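Reading time: 2 min
Print | E-mail this page

Gladys Villanueva
28 July 2026

1. We have the Olirel teardown cell on a two-month trial. It is a two-arm station sold for taking apart old office PCs, leased to us by Zotano, who also handle the service calls. I run the e-waste line at Cuadros and I said I would post notes, so these are the notes.

2. What we feed it is mostly retired office desktops. Cases arrive with the side panel off. Dell towers make up most of the pile.
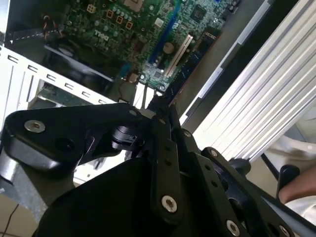
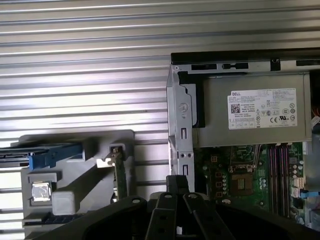 Desktop cases opened up at the cell. 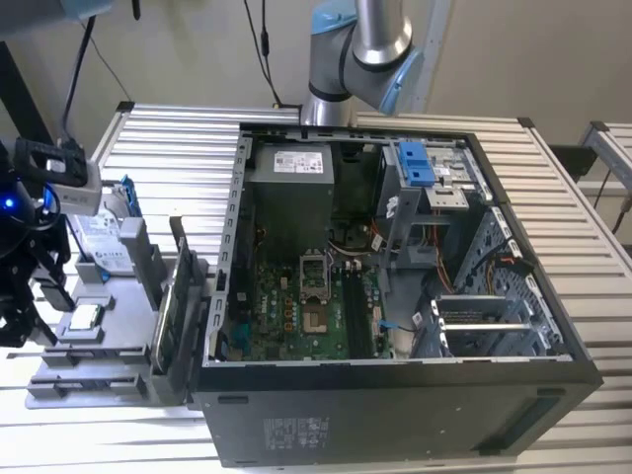 3. Price first, as everyone asks. The lease is $1,242 a month with one set of gripper fingers. A spare set is $185. Training was included and took a morning.

4. The good part is connectors. Memory, expansion cards and the clip-on plastic pieces are what it handles best. It pulls straight and it doesn't get impatient. Our bent-pin rate on boards we resell has gone down and I'm happy with that.

5. The weak part is cables. Anything that loops across a drive bay can confuse it, and it will stop and wait for someone to move the cable and press resume. On some models that happens every unit. On others I can go and do paperwork.

6. Speed. A good person on my line is still faster on a single machine – no contest. The cell wins late in the shift, when people slow down and it doesn't.

7. Adding a new model means guiding the arms through the job by hand and saving the steps. Zotano say 2 passes is enough. For us it took more on anything with a drive cage that swings out. The small form factor cases went in quicker.

8. The software is called Bestska and it comes with the lease. The job list is clear. The error messages are not. "Grasp state invalid" can mean it dropped the part, or it never had the part, or the part is there and the finger pads need wiping. I keep a sheet taped up with my own translations.

9. Finger wear: we are on our second set after 300 machines. Sheet metal edges chew up the pads. If you lease one, put the spare set in your budget from the start.

10. Support has been decent. They answered the phone both times I called in May, and one of those was a bad setting on our side.

11. Would I keep it? For boards and memory we resell, yes. For machines going straight to the shredder it makes no sense, and I told Zotano so – they didn't argue.

12. Next I want to try it on laptops. Zotano's answer so far is "not supported yet." Will post if that changes.

Contact | Copyright 2026 Gladys Villanueva | Back to top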